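# The one-in, one-out rule for books, and why I've stopped

2025-12-17

Every December somebody on the internet tells me to own fewer books, and every December I half believe them.

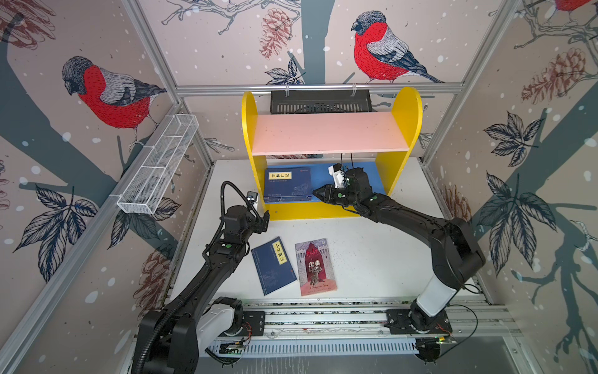 The version I fell for last January was one in, one out. You buy a book, you get rid of a book. It came from a decluttering course called Pamia, which a woman at work had paid for and forwarded to me in bits. I didn't pay for it myself, so I can't complain about the price, but I can complain about the rest.

The course says a home should hold no more than 100 books. I went looking for where that number came from and couldn't find anything. There's no mention of how big the home is, or how many people live in it, or whether a cookery book counts the same as a thriller you read on a train. A hundred sounds tidy, I suppose. Eighty would have sounded fussy.

Anyway, I gave it a go. I had well over the limit to begin with, so I was let off with the gentle version: don't get to the magic number straight away, just stop the pile growing. Fine. I kept it up until the end of summer.

The first thing I noticed was that I got rid of the wrong books. When you've got a new paperback in your hand and you want it on the shelf by bedtime, you don't weigh things up. You grab whatever is thin and easy to part with. Out went a walking guide to the hills behind Gukholm, on the grounds that I hadn't opened it for years. I was going to Gukholm in June. I bought it again, in a newer edition with worse maps, and then of course I had to get rid of something else to make room for it.

The second thing was that I started buying stupidly. You'd think a rule like that would slow you down. It may do for some people. I found that having a swap to make turned it into a sort of game, and I came home from the charity shop with books I didn't much want, feeling clever because I'd dropped off the same number at the counter. The shelf stayed the same size and got slightly worse every month.

Then there's the question of where they all go. The Pamia people talk about "releasing" books, as if they fly off somewhere. Mine went in carrier bags to the shop on Bedoya Road, where the man sorting donations told me they pulp a good part of what comes in. I don't blame him, I've seen the back room. But I'd rather a bad novel sat on my landing doing no harm than have it driven to a depot so that I can feel lighter.

I also tried the app, Nekora, which is meant to help you choose. You scan the barcodes and it asks how each book makes you feel, on a scale. I did 60 of them one wet Sunday. Anything older than the seventies had no barcode and had to be typed in by hand, and I gave up halfway through a set of gardening annuals. It then suggested I part with my dictionary, which I had rated low for joy. Well, yes. It's a dictionary.

I should be fair. Two things did come out of the year that I'd keep. I now know what I've got, more or less, having handled most of it. And I found three books that belonged to other people, one of them borrowed so long ago that I was embarrassed to post it back. (I posted it back. No reply so far.)

What I can't swallow is the idea that the number of books is the problem. My shelves were a mess when I started, and the mess was mostly not books. It was phone chargers, a candle I don't like, letters I meant to answer, a bowl of foreign coins. I cleared all that in an evening without any rule at all and got most of a shelf back. If someone had sold me a course on moving the bowl of coins I'd have had less to grumble about.

People who are moving house, or living in one room, may well need to be strict, and I'm not telling them otherwise. I did it myself when I rented the attic and it was quite right at the time. But I have a dry hallway and two good bookcases, and I was throwing out things I liked to please a forwarded email.

So from January I'm going back to the old system, where I buy what I want to read and have a sort-out when the floor starts filling up. The woman at work has moved on to a course about freezers. She's offered to send me the first part and I've said I'll have a look.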